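How to clean a white table without ruining it

Most of the advice about cleaning white tables comes from people selling something to clean them with. I have had pale worktops and tables in three houses now, and I don't believe half of what gets printed on the bottles. What follows is the routine I have ended up with. It's slower than a spray and a wipe, and it costs very little.

Before you start

Find out what the surface is. If it's painted, go gently and test everything on the underside first. If it's a hard factory finish you can be a bit bolder, but I would still test. Makers' leaflets often say "wipe clean with a damp cloth" and stop there, which tells you nothing about curry.

You will need:

A bowl of warm water with a small squirt of washing-up liquid
Two soft cloths, one for washing and one for drying
Bicarbonate of soda
A plastic scraper or an old bank card

Leave the scouring pads in the cupboard. A friend in Tostton swore by the green ones until she saw her table with the evening sun across it.

Step one: get the crumbs off

Brush or vacuum first. Grit dragged about under a wet cloth will scratch, and on white the scratches fill with dirt and go grey.

Step two: wash and dry

Wring the cloth out well. Work from the far side towards you, in overlapping strips, and rinse the cloth when it looks dirty. Then go over it again with plain water — people skip this, and then complain that the table feels sticky. What they're feeling is soap.

Dry it straight away. Look across the top from a low angle and you'll spot any smears.

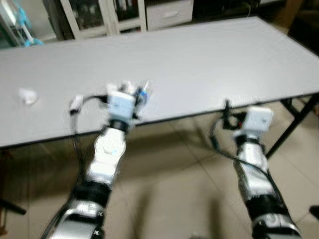
A large white table with a thin dark line along the near side.

Pay attention to edges. If yours has a strip of another colour, don't let water sit along the join. I run a dry cloth down it last of all.

Step three: stains

Mix bicarbonate with a little water until it's like toothpaste. Dab it on the mark, leave it for 4 minutes and wipe off with the flat of your finger through a damp cloth. Don't scrub. If the mark has faded, do it again. If it hasn't changed at all, a third go is unlikely to help.

Lemon juice is meant to work on tea. I have tried it and could see no difference, apart from the smell. Toothpaste is worse: many kinds are gritty, and you can dull a shiny patch in seconds.

For dried glue or candle wax, hold the scraper almost flat and push. Patience does more here than any product.

What about melamine sponges?

They do work, and that's my trouble with them. They work by rubbing, like very fine sandpaper, and a glossy top can end up with a cloudy spot where the stain was. Keep them for the stain you have given up on.

When to stop

Some yellowing is in the finish itself, from sunlight or age, and no cleaner will shift it. Gordon Marchand wrote in after the first version of this page to say bleach had brought his back. He wrote again in September to say the top had gone patchy. Repainting or living with it are the two choices I'd consider.

Page last checked 7th August.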